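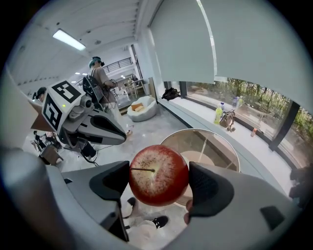
Evelien Dierckx wrote to me after my last post that the comparison was not fair, and that a handheld gripper will always win if you only count the demonstrations. She asked what happens when both methods get the same number, and whether the people with the headset had the same practice as the people with the gripper. These are good questions and I did not answer them well the first time, so I try again.

For readers who are new: in the Prellness project we compare two ways of teaching a robot to pick up and place objects. In the first way, a person wears a VR headset, holds a controller and moves the robot's own arm. In the second way, the robot is not needed for the recording. A person takes a gripper in the hand, goes to the object, closes the fingers on it and puts it somewhere else. A camera on the gripper sees more or less what a camera on the wrist of a robot would see. In both cases a policy is then trained on the recordings, with the Gellby code, and we test it on the real arm.

We started in November with four people. At the end we had 2,247 demonstrations from the handheld gripper and 498 from the headset. Each person worked the same hours with each method. This was the number I reported, and I was a little proud of it. Evelien is right that it says something about speed and very little about quality.

So we did it again with equal sets. We kept all 498 headset recordings and we drew 498 from the handheld ones, at random, with the same share for each object. Then we trained two policies with the same settings and ran 135 trials with each.

The result surprised me. For the apple the headset policy was better, and the difference was easy to notice even without the table. The handheld policy came to the apple with good speed, but it often closed the fingers too early, when one pad was already touching and the other was still far. With a soft object this is not a problem. An apple rolls.

I looked through the recordings for a long time to understand this. When I hold the gripper in my hand and one finger touches first, I feel it, and my wrist moves a few millimeters without any decision from me. The apple goes to the middle and the fingers close. The camera sees this correction only very weakly. The person in the headset feels nothing at all, so he or she must look, stop, and correct with the eyes. It is slow and everybody complains about it, but all the information for the correction is in the pictures. The policy can learn from it.

Malinowski, from the other group, thinks this explanation is too nice. In his opinion the true reason is the time delay between the gripper camera and the measurement of finger width, and he may be right. We measured this delay one time, at the beginning, and never again. I will measure it this month and write the number here, also if it makes me look stupid.

When we trained with all the 2,247 handheld demonstrations, the early closing became rare, and the handheld policy passed the headset policy on every object except the mug. I don't know yet why the mug is different. The handle has probably something to do with it.

About the second question, the practice. No, it was not the same. With the handheld gripper, a new person needs a few minutes and then the recordings are already usable. With the headset, the first day is mostly lost. We threw away the recordings of this first day for the headset and kept them for the gripper. I wrote this nowhere in the last post and I should have done it. If I put the first day back, the headset set becomes larger, but the policy becomes a bit worse.

One more thing for people who want to try it. Please change the place of the object between the recordings more than you think is necessary. In our first week in Kostel we put the apple always back near the same spot, because the arm is lazy, and the policy learned the spot. It went there very confidently also when there was no apple.

Next I want to mix the two sets, with many handheld recordings first and a small number of headset ones at the end of the training. Evelien expects that the small set will be simply forgotten. I expect that it helps with the mug. If somebody has tried this mixing already, I would be glad to read how you chose the proportions.

Last updated: 6 March 2021

Search this blog
Type and press enter

Contact | Copyright by the author, all rights reserved | Back to top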